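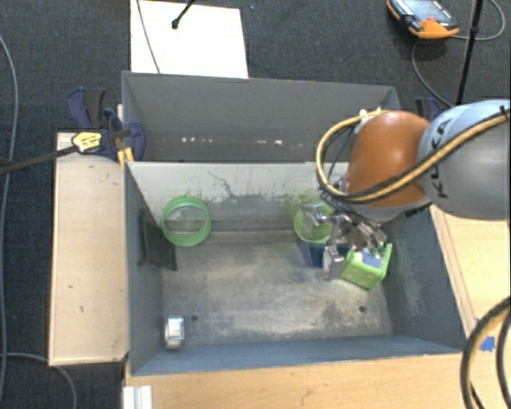
本多さんからは、仕切り付きの灰色の箱をこのまま小物入れに使い続けるのは反対だ、という発言があった。底の傷みがひどく、緑の容器を入れる先としてふさわしくない、とのこと。

備品置き場の整理について(2023年2月6日)
出席:本多、Solberg、Lysenko、Kuzmenko
欠席:Khamphan

1.箱の扱い
Solbergさんは洗えば足りるとの意見。本多さんは、12月にも同じ話が出て何も変わっていないと指摘した。仕切りの汚れが洗剤で落ちるかどうかは、誰も試していない。Lysenkoさんが一度洗ってみて、次回報告する。

2.買い替え案
Plomisの見積もりは3箱から。送料が入っておらず、安いという説明には疑問が残る。Hekbyにも問い合わせるが、前回は返事まで18日かかったため、あまり当てにしない。

3.緑の容器とかご
奥の狭い側をかご専用にする案が出た。Kuzmenkoさんは、狭い側に分けても結局は手前に戻されるだろうと述べた。ラベルを約200枚作る案は、貼る人が決まらず保留。記録者としても、枚数の根拠がよく分からない。

4.その他
棚の鍵の件は時間切れ。次回は11時開始、Khamphanさんには本多さんから連絡する。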